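Project report: why the Druvley arm kept stopping short
Hala Aoun, second-year group project, Harawira workshop

4. The fault

Our arm was meant to reach into a bin, stop above the base and close. In simulation it did this well enough that our March progress note called the reach routine "finished". I argued against that word at the time and I still think it was wrong.

Of 159 logged simulated runs, 152 ended at the correct height. The other seven ended with the arm pressed into a side wall and the motors still driving. The group put these down to bad luck with the starting positions. I don't accept that. All seven began close to a wall, and the controller had no limit on how long it could push against something that wasn't moving.

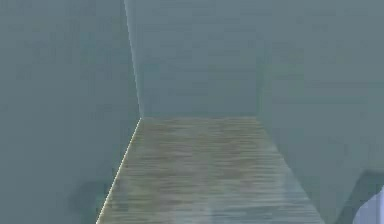 The depth estimate was the first thing we blamed, and I think it got more blame than it deserved. The simulator draws its walls in flat, similar colours, so an estimate trained on them has little to go on. That may explain a poor approach. It doesn't explain why the arm carried on pushing once it had arrived.

On the real arm the same thing happened on 2 occasions. The first time, the Arker coupling slipped and no harm was done. The second time it held, and the bracket bent before someone reached the stop button. The button was on the far side of the bench, a bad place for it, and our risk form said it was "within reach".

5. What we changed

The controller now cuts power if the joint current stays high while the position doesn't change. The stop button has been moved to the operator's side. We also tried the Flondham filter on the depth readings, as the handout suggested. It made the plots smoother, but I saw no evidence that it made the arm safer.

We haven't repeated the full set of runs with the cut-off in place, so I would not call the fault fixed. The bent bracket is in the drawer with the spare couplings.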